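Speaker notes, repair night talk, Lilness library, 18 minutes plus questions

Slide 1. Say hi, thank the library for the room and the biscuits. Ask who's got a drawer of old phones at home (hands up, mine goes up first!).

Slide 2. My kettle story. Keep it short this time, I ran over in June.

Slide 3. What our street threw out. We weighed everything on the kerb at the last hard rubbish collection and got 2,358 kilos, and 124 of the things in that pile had a plug on them. Let that sit for a second. Then the toaster joke, if they seem awake.

Slide 4. Where to take stuff. Sistirer on the main road takes batteries and cables, the Gurutport tip shop takes anything that still switches on. Wipe your data first, please, I beg you.

Slide 5. Buying second-hand. Ask for the manual, check the cord, don't be shy about haggling. I paid 40 bucks less for my washing machine just by asking if they'd take cash.

Slide 6. Leave this one up for questions. Flyers are by the door, grab a couple for the neighbours.
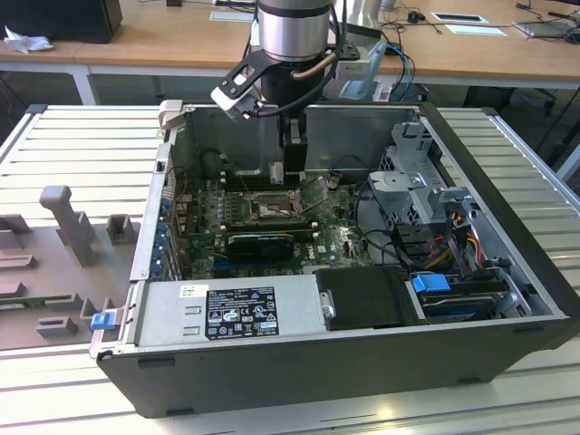

Slide 6: Desktop computer with the side panel off, CPU socket empty.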